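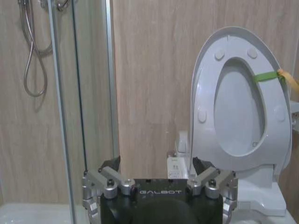
*A compact bathroom, with the toilet seat to the right.*

Return fees used to sit at the back of the terms and conditions. In the past two years they have moved to the product page, and the way a retailer sets them now affects margin more than most changes to list price. The accounting, however, has lagged behind. Many mid-sized online sellers still book returns as a single deduction from revenue, a method that hides where the money goes.

A returned parcel carries at least four separate costs: inbound freight, inspection labor, repacking material and the loss in value between the first sale and the second. The last of these is usually the largest for fashion and the smallest for bathroom fittings, where a faucet in an unopened box can go back on the shelf at full price. A faucet in an opened box is another matter. Missing washers are hard to spot, and a buyer who receives an incomplete set will send it back again.

Clanon, a home fixtures seller that ships from a single warehouse, split these costs out by product line in March. It had been charging no fee on any return. The review showed that orders above $200 produced most of the freight loss, largely through bulky items such as vanity units and shower trays. Small orders produced most of the labor loss. A flat fee would have recovered part of the second and almost none of the first.

The company settled on a two-part scheme. Parcels under the carrier's standard size limit are free to return within 29 days. Oversize items carry a collection charge of $54, shown beside the delivery estimate before checkout. Exchanges for another size or finish are exempt.

"The fee has to appear before the customer has entered a card number," says Hugo Toledo, who manages pricing at Clanon. "If it appears afterward, you pay for it in support calls."

Placement also has a legal side. Rules on who pays for return shipping differ between markets, and several require the seller to state the cost in advance when goods cannot be sent by ordinary mail. A retailer selling across borders therefore needs the fee held as a field in the product record, with one value per destination. Storing it as text in a policy page makes it impossible to audit.

Most store platforms do not provide such a field by default. Clanon uses Prindum, an add-on that attaches return terms to each item number and writes them to the order at the time of sale. That second step is important when terms change. An order placed under the old policy must be refunded under the old policy, and a system that looks up the current value will get it wrong.

Sjöberg, a competitor in the same category, has taken a different route. It charges nothing for returns but has raised the free delivery threshold to $300. The cost is spread over all buyers of small goods, including those who keep everything. The approach is simpler to run and needs no change to the product record. It also gives the seller no signal about which items are coming back, so the catalog team has to get that information from warehouse logs.

Inspection remains the weak point under both models. Stimotach, which handles returned goods for several retailers, grades each item on arrival and releases the refund once the grade is recorded. Its contracts price the inspection per carton, so a bath mat costs the seller as much to grade as a mixer valve. Sellers with many low-value lines are better off setting a value below which the goods are refunded without being shipped back at all.

Toledo's team is testing such a limit on towel rails and soap dishes. The carrier contract comes up for renewal before the test ends, and the oversize charge will be recalculated then.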